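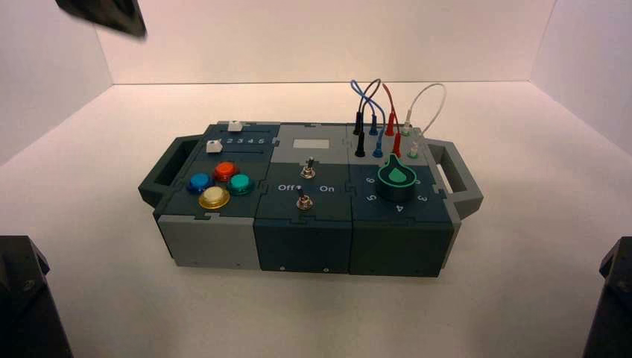
What is a jigsaw joint?

It's a connection where a rounded tab on one piece drops into a matching socket on the next, so the two can't be pulled apart sideways.

I've been keeping this entry going for years, mostly for fun, and I still get a kick out of how many things turn out to be held together this way (floor mats, trays, cases, kids' playhouses!).

Shape and fit

A typical tab has a narrow neck and a wider head. The neck does the locking and the head spreads the load. Make the neck too skinny and it snaps; make it too fat and the head has nothing to grip with. My own rule is a head 2 times the width of the neck, though the Pruvost pattern books go fatter and look a bit stodgy to my eye.

The joint only locks in one plane. Lift a piece straight up and out it comes -- handy for a mat, less so for anything you plan to carry. Makers usually add a screw or clip underneath. Seams can be straight runs of tabs or a proper zigzag, and on moulded plastic cases they're often left on show as part of the look. 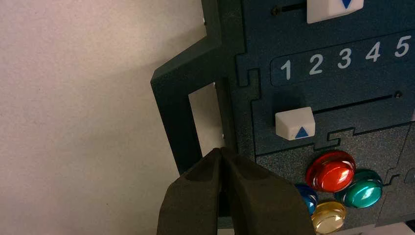
Names and variants

At Jellholm they call it a knob joint, and the old Cerville catalogue lists 4 sizes under "puzzle edge". I prefer jigsaw joint, as it's the one most people recognise. The Pakon variant has a squared head, cuts faster and wears sooner at the corners. I had a set of Pakon mats in the garage and the colour lasted longer than the tabs did.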